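Pristico Scrutineer's Desk Kit: a long-haul review
May 2024

I should say up front that I'm the sort of person who watches question period with a cup of tea and a notebook, so when our riding association finally agreed to replace the shoebox of index cards we'd been using to keep track of what our elected people say and when they say it, I was probably a bit too keen. The Pristico kit came in November, and I've used it nearly every day the legislature has sat.

What you get is a subscription to the transcript service, a desktop program for marking up scrums and press briefings, and a fat spiral-bound handbook. The handbook is lovely, by the way. It's written by somebody who has clearly sat through a great many ministerial answers, and the chapter on non-denials had me laughing out loud on the bus.

The program itself takes some patience. You load a briefing, it lines the transcript up against the audio, and then you tag each exchange: answered, partly answered, deflected, promised to follow up. I've tagged 1,432 exchanges so far, and the colours do start to swim a little by the end of an evening. But then you press the summary button and there it all is, in plain rows. Of the 229 questions in my file where a spokesperson said they'd get back to the reporter, I could see at a glance which ones were still hanging. I used to spend whole weekends on that!

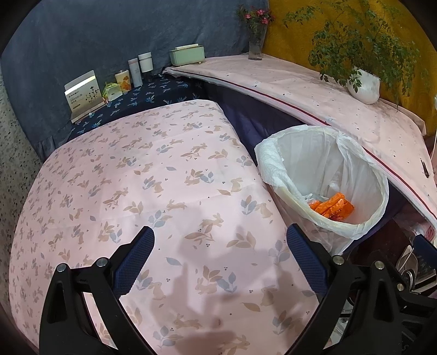 The search is where I've grown fondest of it. My old tool was Fimov, which I used through two election campaigns and won't say a bad word about, except that it choked on anything with an accent in it. Pristico handles French and English in the same file without fuss, and when I went looking for every mention of the harbour ferry contract it came back with 551 hits in a few seconds – sorted by speaker, too.

Now for the grumbles. The licence covers two computers, and shifting it to a third meant three emails and a form. Exporting to a spreadsheet strips out your own notes, a maddening thing to discover the night before a candidates' meeting. And the alerts are far too eager. I set one up for our local member and had a full inbox by suppertime, mostly procedural bits and people thanking the Speaker.

The price is $229 for the year, handbook included. A student could get by with the free tier, though it caps you at a handful of briefings a month. If you only tune in around budget time, I'd say borrow someone else's. For a local paper, or a club like ours that likes to turn up to town halls with its homework done, I think it's fair value, and I've already put my name down to renew – once they've fixed that export.

Four stars out of five.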